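Blog > Robots > Button sorting

Last updated April 24, 2018

Why the belt kept going when I told it to stop

I love a good fault, and this one had me grinning and swearing for most of an evening! If you've been following along, you know the Claltska bench: two arms, a small green belt, and a sorting job where push-button switches get picked off the belt and dropped into the green tray or the yellow one. It had been running beautifully since December. Then, on pick 619, the left arm threw a joint fault and froze, exactly as it should. The right arm froze too. Great!

The belt did not.

It carried on at its own happy pace and pushed a switch into a parked gripper. No damage, and the speed is so low that you could stop the thing with a thumb, but a stop that only stops two thirds of the machine isn't a stop. So I pulled the job apart and ran it again in slow mode, one pick at a time, with the Dervishi logger writing down every signal.
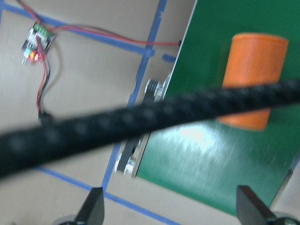
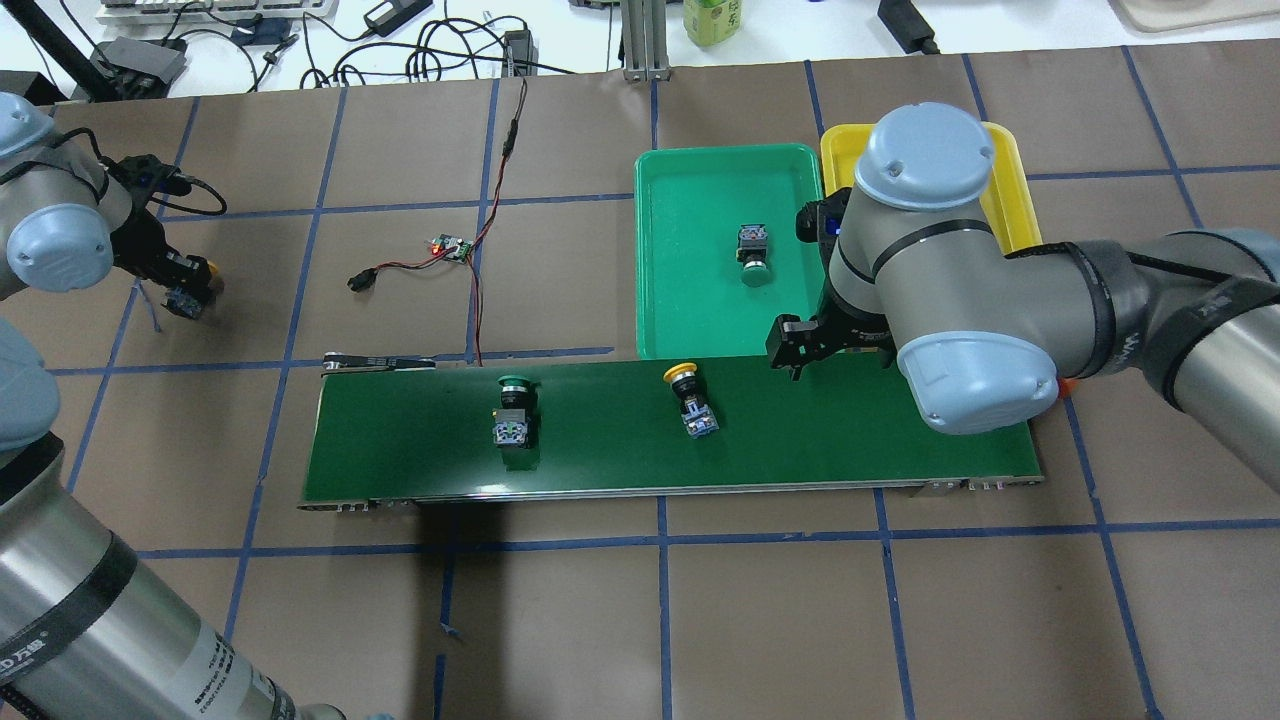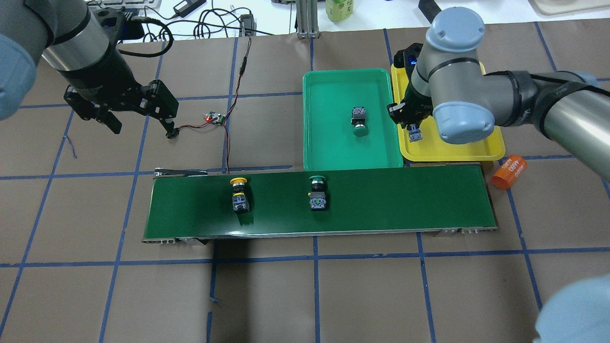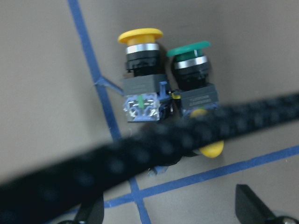
Slow-mode picks on the Claltska bench. The last one is a wrist view of a yellow and a green switch.

What the log showed was lovely and a bit embarrassing. The arms get their stop through the Zeso safety relay, hard wired, and both were still in 118 milliseconds. The belt gets its stop as a message from my own script. When the arm faulted, the script sat waiting for a "pick done" reply that was never going to come, with a timeout of 70 seconds (my number, typed in while debugging and then forgotten). The belt message was stuck in line behind it.

The fix is two changes. Belt power now runs through a spare contact on the relay, so no software gets a vote. And the timeout is down to two seconds. I forced the same fault 108 times afterward and the belt dropped out with the arms on every one. I can't tell you how satisfying that click is!

Still on the list: a Drarkard current sensor on the belt motor, so a jam trips the relay as well. Parts are ordered.

Comments

beltandbraces: Same thing bit me on a turntable. Does the belt coast after the power drops?

Reply from the blog: A tiny bit, less than the width of a switch cap. I can live with it at this speed.

oldplcguy: Good call on the hard wiring. Please check that the belt doesn't restart by itself when you reset the relay.

Reply from the blog: Ooh, it did! Separate start button going in tonight.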